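Durncombe Cricket Club help desk
Ticket: Live scorer drops balls after the tablet sleeps
Opened by: Nahom Tefera
Status: Resolved
Area: Live scoring, home ground

Hi all! First off, I love the new scoring setup. Having the ball-by-ball feed up for the whole Stokine game was brilliant, and my aunt followed every over from her kitchen. But we lost a chunk of the second innings and I'd like to get it sorted before we play Smits.

What happened: we were chasing, I was on the tablet in the score box, and the live page froze at the end of the 14th over. The tablet itself looked fine. I kept tapping in runs and it kept accepting them. When I closed the cover at the drinks break and opened it again, everything after the freeze had gone, and the total on the tablet had dropped back to match the website.

What I tried:
Turned wi-fi off and on. No change.
Logged out and back in. It asked me to pick the match again and still showed the old total.
Typed the missing overs back in from Wanting's paper book (thank goodness for the paper book!). That worked, but two leg byes went in as byes and the bowling figures are wrong now.

Tablet is on the latest version of the scorer app, and battery was fine all afternoon. Happy to test anything you like, I'm at the ground most evenings.

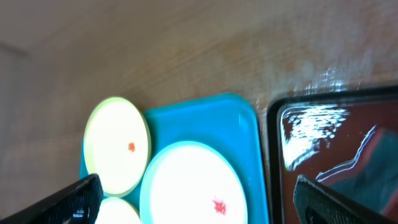

Shuzhen Li: Same thing got me in the seconds' game at Dikmont, so it isn't your tablet. Mine stuck right after a wicket. I had opened the match on my phone to check the batting order, and when I went back to the tablet the little sync arrow next to the score was gray. Did you have it open anywhere else?

Nahom Tefera: Ooh, yes! Wanting had it open on the laptop for the big screen. I thought that was view only. And now you say it, I'm pretty sure the arrow was gray on mine too. I took it for decoration.

Rongrong Hao: Great spot, both of you. I've pulled the log for the Stokine match. The laptop was signed in with the scorer login, so the system had two scorers on one match. When the laptop refreshed, it took over as the main device and the tablet's entries went into a waiting list. Closing the cover cleared the list. The clearing part is a bug and I've sent it to the developers with the log attached.

Until there's a fix, please do this on match days:
1. Sign in as scorer on the tablet only.
2. Use the viewer link for the big screen, the phones and everything else. It's pinned at the top of the fixtures page.
3. Set the tablet's sleep timer to 300 seconds or longer and leave the cover open during the innings.
4. Look at the arrow at the end of each over. Green is good. If it goes gray, don't close anything. Tap the arrow, choose "Take over scoring", and wait for it to turn green.

Nahom, can you run a practice match for me with both devices on and see if you can make it freeze? 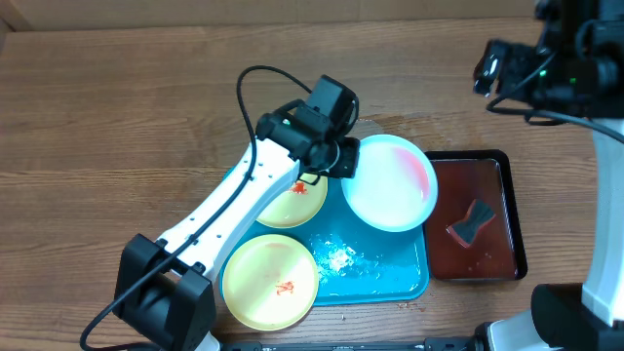
Set up as a 4-over practice match called TEST so it won't count toward anyone's averages. Try it once with the laptop on the scorer login, then once with the viewer link, and post what the arrow does each time.

Nahom Tefera: Done, and that was a fun evening! Wanting bowled imaginary yorkers at me and I scored them.
Run one, laptop on scorer login: gray arrow in the 2nd over, as soon as she refreshed. Tapped it, took over, every ball came through in the right order. So good to see!
Run two, laptop on viewer link: green the whole way, and she refreshed it over and over.

Lihua Tan: I've corrected the Stokine card from the paper book. Leg byes are back where they belong and the bowling adds up. Nahom, your catch is credited now as well, it had gone down to the keeper.

Nahom Tefera: My catch!! Thank you, Lihua. Happy for this to be closed.

Rongrong Hao: Closing. The bug report stays open with the developers and I'll link the fix on this ticket when it arrives.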